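La luz que dejamos de mirar

Vivo desde hace seis años en un país que no es el mío y escribo en una lengua que aprendí de adulta. Pido paciencia por las frases que suenen un poco traducidas. Quiero hablar de la luz en las casas, un asunto que en mi barrio se discute bastante poco, a pesar de que todos pagamos por ella dos veces: en el alquiler y en la factura.

Cuando busqué piso en Jututholm, visité muchos en pocas semanas. En los anuncios se hablaba de metros, de ascensor, de la cocina equipada. Casi siempre aparecía también la palabra «luminoso», y con el tiempo entendí que esa palabra no obliga a nada. Un piso era luminoso porque tenía una lámpara muy fuerte en el salón. Otro, porque las paredes estaban recién pintadas de blanco. Pregunté a un agente a qué hora entraba el sol y me contestó que nunca le habían hecho esa pregunta, pero que el edificio tenía fibra.

No quiero ser injusta con los agentes. Ellos enseñan lo que el cliente pide, y el cliente pide superficie. Mi opinión es que deberíamos pedir horas. Un salón de veinte metros con tres horas de sol en invierno me parece mejor vivienda que uno de treinta con ninguna, y estoy dispuesta a defenderlo delante de cualquiera que haya pasado un mes de enero en un entresuelo.

El piso que alquilé al final cuesta 992 al mes y está orientado al este. Por la tarde es gris. Por la mañana, en cambio, el sol llega a la mesa y me quedo sentada más de lo que debería, con el café ya frío. He aprendido a saber la hora por el sitio donde cae la sombra de la ventana, como hacía mi abuela con el umbral de su puerta. Ella no tenía reloj en la cocina y servía la comida siempre puntual.

Una mancha de sol sobre una mesa de madera cambia el color de la madera misma. La parte iluminada se vuelve casi de melocotón y la otra se queda en un marrón apagado, y las sombras que cortan la luz parecen barras, o ramas, según quién mire.

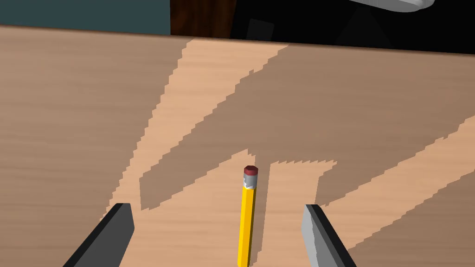
Lo que se pierde con un bloque nuevo

Enfrente de mi calle van a construir. El proyecto se llama Hilness y tendrá 10 plantas donde ahora hay un almacén bajo. Fui a la reunión informativa, que se celebró en julio, con un calor que no invitaba a pensar en el invierno. La empresa promotora, Bachmann, presentó unas láminas muy bonitas en las que siempre era mediodía. Se habló del aparcamiento durante una hora entera. De la sombra se habló cinco minutos, y eso porque levantó la mano mi vecina Oratile Botha.

Oratile preguntó qué edificios quedarían sin sol directo y durante cuántos meses. Le respondieron que el estudio cumplía la normativa. Ella dijo que no preguntaba por la normativa. Después pasaron al punto siguiente, los contenedores de reciclaje.

He pensado mucho en aquella respuesta. Una norma puede cumplirse y dejar a una familia a oscuras de noviembre a febrero. A quien le quitan un trozo de terreno le pagan, aunque sea mal. A quien le quitan el sol de la mañana le envían una carta con el horario de las obras. La nuestra hablaba de hasta 2.000 camiones y no decía ni una palabra de las ventanas.

Sé lo que se contesta a esto: que hacen falta viviendas. Es verdad, y yo misma tardé meses en encontrar la mía. No pido que el almacén se quede ahí para siempre. Pido que la altura se decida con el plano de sombras encima de la mesa, que ese plano se cuelgue en los portales y que se pueda leer sin ser arquitecto. También pediría que los anuncios dijeran la orientación, igual que dicen si se admiten perros.

Mientras tanto, los vecinos del segundo ya preguntan precios de lámparas que imitan el amanecer. Me parece bien que las compren si les ayudan. Me parece menos bien que una cosa que antes entraba sola por la ventana se convierta en un aparato con enchufe y garantía de dos años.

La próxima reunión todavía no tiene fecha. Oratile y yo hemos pedido que sea por la mañana.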